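# The bottle on the table

*Andor Jakab, Tuesday, March 6, 2018*

I want to write a few words in defense of the water bottle, and then a few words against it, and I ask the reader to be patient with me until I come to the second part. 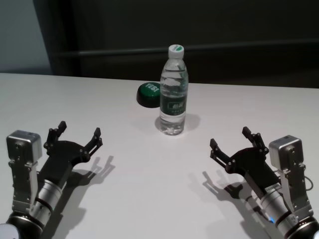

When I was a child, water did not have a container of its own. It came from the tap and it went into a glass, and if my grandmother was watching, the glass went onto a small cloth so that it would not leave a ring on the table. To buy water in a shop would have seemed to her like buying air. When I moved to Lollcombe for my first job abroad, I was surprised that my new colleagues all had a bottle at their elbow, every hour of the working day, as if the office was at the edge of a desert. I thought it was a strange habit. After two months I had the habit too.

I work at Clerkix, where we prepare and check documents for other companies. It is quiet work, with a lot of reading. In this kind of work a bottle is a good companion. A glass is open, and an open glass next to four hundred pages of somebody else's contracts is a thing I cannot look at calmly. A bottle has a cap. You can knock it with your sleeve, you can put it in your bag, you can carry it down the stairs to a meeting with a folder under the same arm. I have seen one glass of water go over a signed original, and I still remember how quickly everyone stood up.

There is also something I like in the object itself. A plain clear bottle shows you what it holds. You see how much you have drunk, and so you see, more or less, what kind of day it was. If mine is still full at four in the afternoon, I know that I have forgotten myself and probably I was also unkind to someone on the telephone. My cup of coffee does not tell me this. The bottle is the only thing on my desk which keeps a record of me and does not send it to anyone.

So far the defense. Now I come to what bothers me.

Our office in Pranport, where I moved after Lollcombe, has a meeting room with a long table. Before each meeting with visitors, a new bottle is put at each chair. For a meeting of seven people, seven bottles. I have sat in that room many times and watched what happens to them. One person opens the bottle at once and drinks half. One person opens it, takes a sip out of politeness, and closes it. The others do not touch theirs, or they turn it slowly by the cap while they listen to the budget. Then the meeting ends, we shake hands, and the opened bottles are thrown away with most of the water still inside. The closed ones go back to the cupboard, if the person who cleans up is careful. If the person is in a hurry, they go in the bin also.

The tap is in the kitchen, on the other side of the wall. I counted the steps once, during a break. There are twenty.

I asked my manager, Mrs. Limsakul, why we do not put a jug on the table and some glasses. She is a fair person and she thought about it before she answered. She said that a closed bottle looks clean. A visitor does not know our tap, he does not know who washed the glass, and he should not have to wonder about it when he is already thinking about the price. She also said that a jug must be poured by somebody, and then there is a question of who pours, and in her experience it is always the youngest woman in the room. I had not considered this and I think it is a serious argument.

But I am still not persuaded. The question of who pours has a simple answer, and the answer is that I can pour. The question of cleanliness is harder, because it is about trust, and you cannot wash trust in the sink. I only notice that the same visitor drinks our coffee without any fear. It is made with water from the same tap, and it comes in a cup that he also did not see washed. He trusts the cup because he is used to the cup. I believe he would get used to the jug too, in a short time, as I got used to the bottle.

My opinion, then, is a modest one. I do not think that a person who buys a bottle of water has done something shameful. I have bought many, in train stations and on hot days, and once at a price I did not tell my wife. If you buy one, then drink it, and fill it again, and carry it until the label begins to come off. What I am against is the bottle as decoration -- the bottle which is placed in front of a person so that he feels respected, and which he is free to ignore. A whole object was formed and filled and closed and driven to our door for this small feeling. There must be cheaper ways to respect a visitor. We could begin the meeting on time, for example.

In April we will have the yearly visit from our largest client, and Mrs. Limsakul has agreed that I may try it once with the jug. She has put one condition, that a box of bottles will stay in the cupboard in case someone asks. I accepted this. I have already bought the jug with my own money, a heavy one with a lid, and I have practiced at home to pour from it without dripping. My wife says I still hold it too high.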